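Odds-and-ends bin

An odds-and-ends bin (also called a tote, a catch-all or, in my family, "the gray one") is an open container, usually rectangular, that holds small things with no shelf of their own. I've kept this entry going on the Sallow household wiki for a good while now, and it has grown far past the two lines I first wrote, so bear with me!

Name and origins

I've never found a first use of the term. Anderson Aguiar, who edits the storage pages with me, says his grandmother in Preltton called hers a "come-back-to-it," and I love that, but we can't find it in print anywhere. Hardware stores tend to sell the same thing as a parts bin or a utility tub. A junk drawer is a close cousin, only it slides and it hides what's in it, and you can't carry it out to the garage (well, you can, but then the kitchen has a hole in it).

Materials

Plastic bins are light and cheap and they crack at the corners in a cold February. Wood looks lovely and gives you splinters. Metal is my favorite by a mile. It dents, it gets scuffed, it makes a terrible racket when you drop a wrench in it, and it keeps going. Mine came from a closing sale at Marinho, a kitchen supply place, and cost me 10 dollars with the handles already gone.

Paint and coatings wear fastest where things get dragged up the sides. Some people sand the walls back and repaint them. I did that once and wouldn't bother again.

Drain holes

Some metal bins have small holes in the floor. They're handy if yours lives on a porch and catches rain, less handy if you store screws. Gilmar Pimentel tapes over his from underneath. I put down a piece of old towel and call it done.

Typical contents

Anything goes, more or less, though the same families of object keep turning up: spools and wheels, stray socks and rags, boxes, computer bits, and plastic parts from something or other. Soft things take up the most room for their weight and like to bury the rest, so I fold them or stand them in a corner (my folding lasts until dinner). Tall boxes do best on end against a wall, where they leave the floor free for the small stuff. A bin with only a handful of things in it is a joy, because you can see right down to the bottom and grab what you came for.

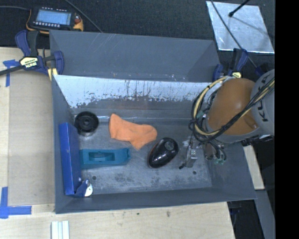
Sorting

There are two schools. One says empty the whole thing onto a sheet and start over, and the other says take out one item every time you walk past. I'm in the second camp, mostly out of laziness. The Nundia swap group did a big sort one spring and logged 200 items from members' bins, and a good share of them were chargers!

See also

Junk drawer
Parts tray
Lost sock
Garage shelving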